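Rui Simões has heard the pitch from three different promoters now, and he says it hasn't improved with age.

The latest came from Stavell, the regional MMA outfit that wants to move its October card from the hall in Tunstall to a bigger building across the river. The main event would be scheduled for five rounds with no title on the line, and the lightweights on the undercard would weigh in the morning of the fight. Simões, who coached at Sakex Gym before he started cornering fighters on his own, was asked to put two of his people on the bill. He hasn't said yes.

"They keep telling me it's a step up," he said when we spoke on 20 Jun 2024. "A step up from what? You're paying the same show money. You're asking my guy to train for 25 minutes when he's never been past the second round. Tell me where the step is."

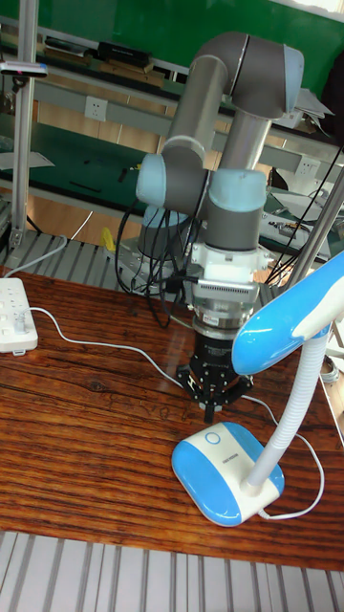
The arm over the table, gray with light blue caps.

The money is where he starts, and he comes back to it often. According to Simões, the offer for his featherweight was 500 dollars to show and the same again to win, before medicals. He figures a proper camp eats that up in the first two weeks. Stavell disputes none of this, but points to a bonus pool that would be shared out after the event.

"A bonus pool is a number on a poster," Simões said. "I asked who decides. They said the matchmaker and the sponsor. I asked what the sponsor knows about fighting. It went quiet on the phone."

The sponsor is Ellow, which sells a scoring app that lets fans judge each round from their seats. Stavell wants to show the crowd's score on the big screen between rounds, next to nothing from the real judges, whose cards would stay sealed until the end. The promotion says it will make decisions easier to accept. Simões thinks it'll do the opposite, and I have to say I'm with him. Anyone who has sat through a split decision against a local fighter knows what the room sounds like already.

"So now the screen says your boy is up two rounds, and he believes it, and he coasts," he said. "Then they read the cards and he lost. Who did that help?"
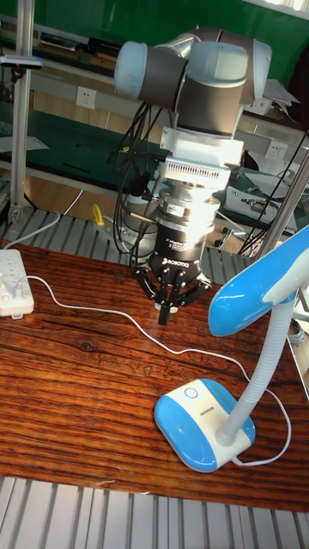
He is easier on the morning weigh-in, though not by much. He agrees that the big cuts have to stop. What he doubts is that moving the scale will stop them. In his experience fighters will cut the same weight with less time to drink it back, at least until a few of them get hurt or badly beaten. He'd like to see hydration tests, done by someone the promoter doesn't pay, and he'd like to see them written into the bout agreement.

"Show me the page," he said. "I read the whole contract. There are 8 lines about what logo goes on the shorts."

Stavell's own figures say the last Tunstall show drew 3885 people. Simões was in a corner that night and doesn't buy it. He remembers whole rows open on the far side during the co-main, and he wonders how many of those tickets were given away. The promotion told me the figure was "tickets distributed," a phrase that covers a lot of ground.

None of this means his fighters will stay home. The featherweight hasn't had a bout in a year and badly wants one. His other prospect, a wrestler with four wins and a bad habit of reaching for the clinch with his chin up, would take any fight on any notice — "that's why he doesn't answer the phone, I do."
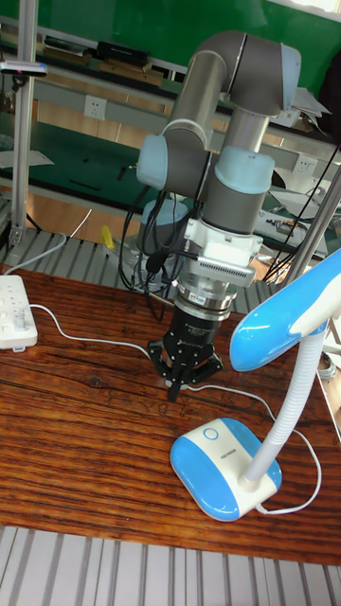 A blue and white desk lamp stands to the right of the arm.

I asked what it would take to get his signature. Three rounds for the featherweight, he said, medicals paid up front and the app off the screen while his people are fighting. He has put it in writing and sent it over. Stavell told me it was reviewing the request and expected to announce the full card soon.

"They said soon the last time too," Simões said. He has the wrestler drilling takedown defense at six every morning anyway.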